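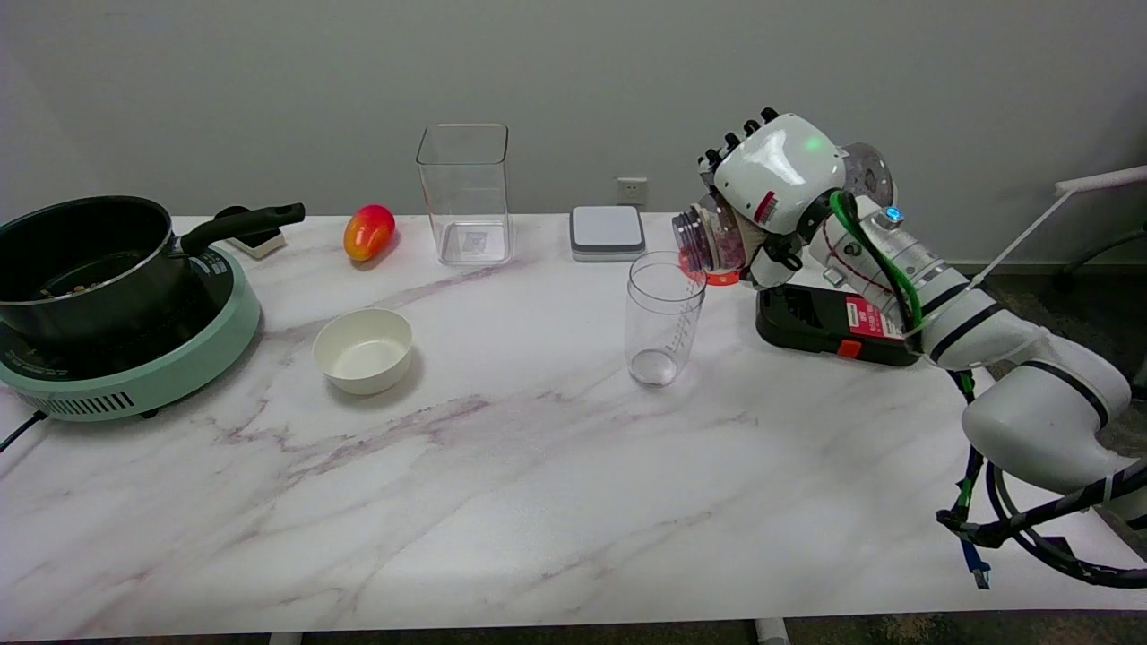
The arm at station two was slower than Sewwandi Sikder at everything except getting started. It was at the blender by seven, when she was still looking for somewhere to hang her coat.

Kirnell made mango sauces and drinks for cafés, and for years the test kitchen had been her and a notebook. Each recipe had to be made up small before it went to the factory floor at Brareck. She cut the fruit, blended it, warmed it in the saucepan, tasted it and wrote down what she thought. In February the firm signed with Endatico, and now she cut the fruit and tasted, and the arm did most of what came between.

"You'll have more time," Kumarasinghe had told her. He ran the kitchen from an office upstairs.

She did have more time. She spent it on a stool with a tablet on her knee, pressing Accept or Repeat. Batch 619 was on the screen that morning, a sauce with less sugar. The old way she would have stopped the blender when the sound changed. The arm stopped it after 21 seconds, every time, and the jars came out so alike that she had begun to doubt her own tongue.

She tasted 619 and didn't like it. It was thin at the back of the mouth.

There was no button for that. She pressed Repeat and the arm made it again, and it was thin again. She rang upstairs.

"What does the reading say?" asked Kumarasinghe.

"The reading's fine. The fruit's wrong. These are a week riper than the last lot."

"Can you put that in?"

"Where?"

He came down and looked at the tablet for a while. Then he went off to ring Endatico, and she could hear him through the door, spelling the word "ripeness".

Sewwandi took her notebook out of the drawer. The last entry was batch 329, with a brown thumbprint on it. She turned to a clean page and wrote 619, and under it, softer fruit, try 14 seconds. Then she changed the number on the tablet - it let her do that much - and picked up a knife and a mango while the arm waited.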